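Cups, Cones and Cubes

Everyday shapes, ages 7 to 10

Look in a kitchen cupboard and most of what you find will be round. Plates are round, tins are round, and so are nearly all the cups. Boxes of cereal and sugar cubes have flat sides and corners. Each shape has a name, and each one behaves in its own way when you stack it, roll it or fill it.

A cup with straight sides is a cylinder. The circle at the top is the same size as the circle at the bottom. If you lay a cylinder on its side and give it a push, it rolls in a straight line.

A cone is wide at one end and gets narrower towards the other. A full cone comes to a point, like the bottom of an ice cream cone. Lots of cups are made like a cone with the point taken off, so they have a flat bit to stand on. Lay one of these down and push it, and it rolls around in a curve.
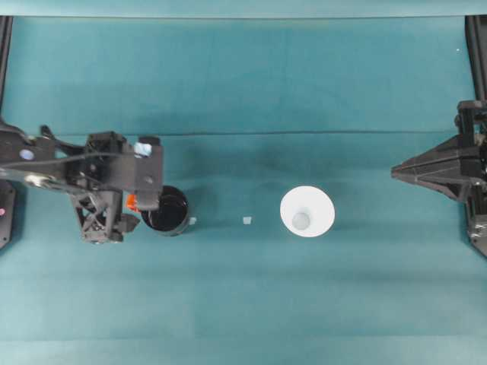
Photo: Nektarios Petridis / Ivex

The black cup is a cylinder and the white one is shaped like a cone. The small pale blocks are cubes. A cube has six faces, and every face is a square of the same size. Dice are cubes too.

To build a bigger cube out of little ones, you need the same number going across, back and up. A cube that is 2 across, 2 back and 2 up takes 8 little cubes. A cube that is 4 each way takes 64. The sides are only twice as long, but you need eight times as many cubes!

See-through, or nearly

Scientists use three words for how light gets through things.

Transparent: light goes straight through and you can see clearly. Window glass is transparent.

Translucent: some light gets through, but things on the other side look blurry. Baking paper is translucent.

Opaque: no light gets through. A brick is opaque.

The little cubes are translucent.

How much does a cup hold?

The amount a cup can hold is called its capacity. We measure it in millilitres, or mL. A small cup might have a capacity of 120 mL. Shape can fool you here. A tall, narrow cup often looks as if it holds more than a short, wide one, even when they hold the same.

You can test this at home. Fill one cup with water right to the top, then pour it into the other. If it spills over, the second cup has the smaller capacity. Put a tray underneath before you start.

Lining things up in a row makes them easier to compare. Use a plain cloth in one colour, so that patterns don't get mixed up with the shapes.

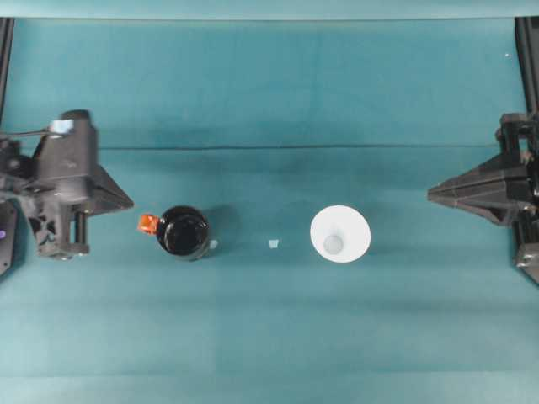
Tsung-han Huang wrote to ask whether cubes would be a fair way to measure a cup, as his class had tried it and got a different answer every time. Cubes leave gaps between them, and the gaps change depending on how the cubes land. Water fills every space, so it gives a steadier answer. Dry rice leaves gaps as well, but they are much smaller.

Words to know

Capacity: how much a container can hold.
Face: a flat side of a solid shape.
Edge: the line where two faces meet.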